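Castora Woven Table Basket, Rectangular

Item 804, from Plilov Home Goods

The Castora is a small woven basket for the table, the shelf or the bathroom counter. It has a rectangular form with rounded corners, it is open at the top, and it has no lid and no lining. We sell it one by one and in sets, and you can mix the colors in one set as you like.

Colors: dark brown, orange
Pattern: basket weave
Rim: twisted braid, all around
Material: woven plastic strands
Weight: 200 g
Lid: no
Delivered: assembled, ready for use

About the weave

Each Castora is woven from plastic strands which are colored through the whole material. When the surface gets a scratch, the color under it stays the same. The strands are pulled tight, so small things like tea bags, hair pins or batteries do not fall through. Crumbs and fine sugar can still find a way, and for these we advise a paper napkin or a thin cloth on the bottom.

The rim takes the most use, and for this reason we make it thicker than the wall. You can lift a full basket by the rim with one hand if the load is light. With fruit or glass jars please use two hands, one on each short side.

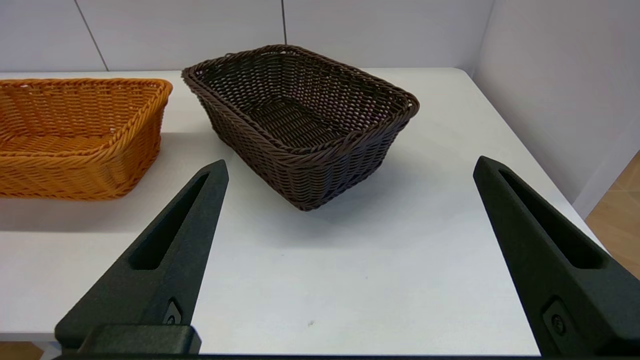

Choosing the color is mostly a question of what stands near the basket. Many customers write to us that they want one for bread and one for fruit, and they ask if two colors will look good together. We think yes, especially on a light table. On a white top the dark brown one looks calm and a little more formal, and the bright orange one beside it gives the warm note. The brown also becomes darker inside, toward the far wall, where less light comes in, so it is a good choice if you prefer that the contents are less noticed. For children's things, or for anything you must find quickly in the morning, take the orange.

What people keep in it

Bread rolls and sliced bread, with a cloth. Apples, onions, garlic. Packets of spices and soup. Keys and mail near the door. Small towels, creams and combs in the bathroom. In cafes it is often used for sugar, napkins and cutlery, and the Romaniuk bakery shops order it for their counters in both colors.

The basket becomes a little narrower toward the base. Please think about this when you measure a drawer or shelf, and measure for the rim, where the basket is widest.

Cleaning and care

Wash by hand in warm water with normal dish soap. A soft brush helps in the corners and under the braid. Shake the water out and let the basket dry upside down on a towel. Do not put it in the dishwasher, the oven or the microwave, and keep it away from the stove — strong heat makes the strands soft and the shape does not come back.

If a basket was pressed in a box and one side is bent, put it in warm water for a few minutes, push the side straight with your hands and leave it to cool.

Ordering

Single baskets are sent from our warehouse in Drindalton. The usual delivery time is three to five working days. For shops and restaurants the smallest trade order is 67 pieces, in one color or mixed. We keep around 2,000 pieces ready, but the orange is sold faster in summer, and after June there can be a short wait.

Each basket is woven by hand, and small differences in the weave and in the shape of the rim are normal. If yours has a broken strand or an open end in the braid, send us a photo within 14 days and we will replace it.

Page updated August 6, 2026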